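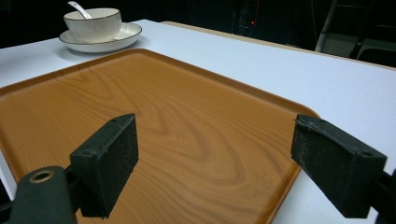

Trimholm fic: how many OCs is too many?

sparrowjig
So I've been writing a longfic set in Trimholm (the harbour years, before the fire) and I've just reached chapter 39, help. I've got three original characters and I adore them all, but my beta reckons Paiva should go. She's the ferry pilot. She only turns up in two chapters but I've drawn her so many times I know what her boots look like from behind!! Do I cut her?

mothwick_
Keep her. Two chapters is fine for a ferry pilot, it's a ferry.

Finix
I'd side with your beta, sorry. I read up to the lighthouse bit on Tuesday and kept mixing her up with Monora. Both sarcastic, both have the missing brother. Could you merge them?

sparrowjig
Merge them?! Monora can't swim, it's the whole plot :(

Rajitha Haque
Don't merge. Give Paiva a different family, problem solved. I had the same thing with a pair of twins and one of them became an aunt.

Finix
That still leaves a character who doesn't do anything though. Drawing someone a lot doesn't mean the story needs her.

Solange Sampaio
Bit harsh, it's fanfic, she can keep a boat lady if she wants one. Also can we see the boots?

sparrowjig
Ha, will scan them tonight. Ok, I'm leaving her in, but the brother goes. Finix, would you reread the lighthouse chapter once I've fixed it?

Finix
Go on then. Still think I'm right.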